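3.2 Collecting demonstrations by remote control

We gathered all of our demonstrations for the tidying tasks in ordinary rooms, with ordinary clutter left where it was. Two sites took part, Seltuvthorpe and Fernelwood, and the same two-armed robot was moved between them. The operator sits at a pair of small leader arms that have the same joints as the robot, only lighter, and whatever the operator's hands do, the robot's arms copy. It is a lovely way to work! Within a morning most people stop thinking about joints at all and simply reach for the thing they want.

We had first tried guiding the arms by hand, standing beside the robot and pushing its wrists through the motion. This gave us 106 usable demonstrations, and they were useful for single-arm tasks such as sliding a plate towards the middle of a table. For anything that needed both arms the method broke down quickly. One person cannot comfortably guide two wrists at once, and the teacher's own body kept getting into the camera views, so a policy trained on these recordings learned to expect a person who would later be absent. We keep the hand-guided set as a separate split (called Vanton in the released files) and compare the two in Section 5.

The remote-control set, Palamarchuk, is the larger one. It holds 1,401 demonstrations, of which 1,000 are used for training and the rest for validation and for the studies of operator style. Each recording stores the joint positions of both arms, the opening of each gripper, the commands sent by the leader arms and the video from the head camera. Commands and measured positions are kept apart on purpose. When a finger presses on a plate, the command runs a little way past where the finger can go, and that small gap carries much of what the operator meant by "hold this firmly".

Dishes turned out to be our favourite material. They are cheap, everybody knows how to handle them, and they are surprisingly rich as a problem. A bowl can be gripped by its rim from nearly any side, but a flat plate has to be tilted or brought to the table's edge before a finger will fit under it. Cutlery is worse. It is thin and shiny, and a fork on a plate offers very little height to close on. Stacks add an order to the task: what sits inside a bowl usually has to come out before the bowl can be lifted (Figure 4).

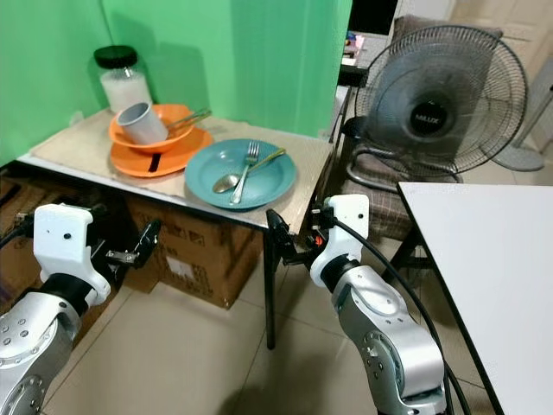 Figure 4. Head-camera view in the table-clearing task. Both grippers are near the small table, which holds stacked orange dishes with a cup in the bowl, a teal-blue plate with a fork and a spoon, and a lidded glass jar.

The layout in Figure 4 shows why we let operators choose their own approach. The cup sits tipped at an angle inside the bowl and shares the space with a utensil, so an operator may take the cup first and leave the handle leaning, or clear the handle to make room for the fingers. Both are sensible. Early on we wrote a fixed order for each layout and asked everyone to follow it, and the recordings came out stiff, with long pauses while people checked the sheet. Once we dropped the sheet the motions became smoother and the data more varied, and we were delighted to find that the policy coped well with the variety as long as it predicted short stretches of motion in one go. We use 20 steps per prediction in every experiment reported here.

Operators were given three rules only. Start from the rest pose. Do not touch an object you do not mean to move. If something slips, carry on and put it right, without restarting the recording. The last rule matters most to us. Many collections throw slips away, and the trained robot then has no idea what to do when a spoon lands crosswise. Ours contains plenty of fumbles followed by calm recoveries, and in the December trials these recoveries were among the most pleasing things to watch the robot reproduce.

The head camera is the only view given to the policy in the main experiments. Its position has a cost. With both arms working low in front of the robot, a forearm can cover part of the floor or whatever stands beneath the table, and during a close grasp the gripper housing may hide the fingertips entirely. Operators could lean over and look directly, while the policy could not. To keep the comparison fair, we asked operators at Fernelwood to work from the camera picture alone. They were slower at first, especially with cutlery, and then began to adopt a habit we had not taught them: drawing the gripper back slightly just before closing, to get one clear look at the target. The policy picked up the same habit from their recordings, and we return to it in Section 5.3.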